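Skarent four-bay charger stops at 7 bars?

skarent_owner
Bought the Skarent hub for my drone packs. The box promises all four at once. Mine quits early. Anyone believe that claim?

Worner88
I don't. Mine did one after another – slowly.

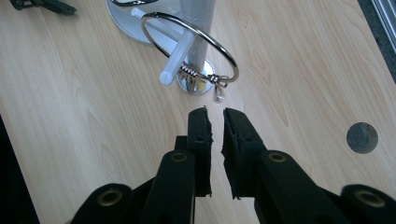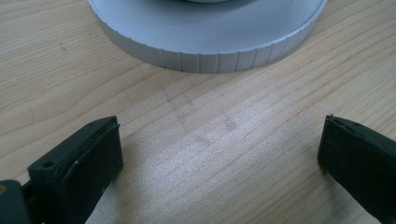

Does the Isetti hub fit the same packs?
Only with the Paredes adapter, sold separately.

tmk1392
Try another outlet. I doubt it helps, but around 20 minutes will tell you.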